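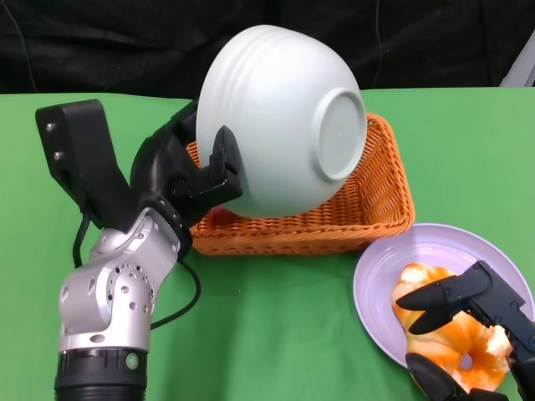 Malou Hjaltadóttir objected, on reading an earlier draft of this section, that we were asking too much of a ticket desk: a museum that lets people choose what to pay has already done a decent thing, and it seems mean to ask whether the right people took it up. We have kept her objection in mind. We still think the question has to be asked, given that the claim made for the scheme at Verkelum is a claim about who came.

**Figure 3.** A pale bowl, held on its side by a robot arm over an orange woven basket.

### 4.2 What the visitor survey can and cannot show

The Kárason report says that the pay-what-you-wish scheme "opened the museum to new audiences". It rests this on 1,186 completed exit surveys, gathered over the first season of the scheme. The number is large enough to look convincing. Our trouble is with the question that was put to people, which was whether they had been to Verkelum "recently". Anyone who said no was entered as a new visitor.

A person who came every spring for ten years and then missed two would, on this wording, be new. So would a retired teacher who used to bring classes. The report treats both as evidence that a barrier has come down. It may have done, but the survey would have given much the same answer if the museum had simply put on a popular show, and in May of that season it did.

We asked for the raw returns and were given them in part. Home postcodes were missing from most, and the box for household income had been dropped after the pilot, apparently to keep the form to one side of paper. Without either, we can't see how anyone could say whether poorer visitors came in greater numbers. The report has a chapter on them all the same.

Ellmont, which kept a fixed charge throughout, makes an awkward comparison. Its attendance rose over the same months. The report mentions Ellmont once, in a note, and puts the rise down to the café. No source is given. We aren't saying that the rise at Verkelum had the same cause, only that a rise at both places is poor evidence for a policy tried at one.

### 4.3 What people paid

Payment records ought to be firmer ground. Verkelum moved to the Dorkano ticketing system before the scheme began, and every sale since then carries a time and an amount. Unfortunately it doesn't record a visit for which no money changed hands unless the desk staff enter it by hand. Ezekiel Quintanilla went through the logs for us and found 136 zero-price entries for the whole season. On 20 open days there were none at all, including two of the busiest.

It is hard to believe that everybody who walked in on those days paid something. More likely the desk was short of hands and the free tickets weren't entered. If so, the average payment quoted in the report is too high, and we have no way of knowing by how much. It is an average of those who paid, presented as an average of those who came.

There is also the matter of the sign. For the first 90 days a board beside the desk gave a "suggested" amount equal to the old charge. It was then taken down, for reasons we have seen explained in two different ways. The report pools the two periods. Anyone who has stood in a queue in front of a suggested amount, with a member of staff waiting and other people behind, will doubt that the first period tested free choice in any useful sense. We would have liked to compare payments before and after the board came down, but the desk changed its rules on family tickets in the same fortnight and the two effects can't be pulled apart.

Defenders of the scheme may fairly reply that none of this shows it failed. We agree, and would welcome a second season with a properly worded survey, a count at the door and no changes to the ticket types halfway through. Until there is one, the finding that choice over price brings in new people should be treated as the hope it was when the scheme was first proposed. The costs, which are better recorded, are taken up in Section 5.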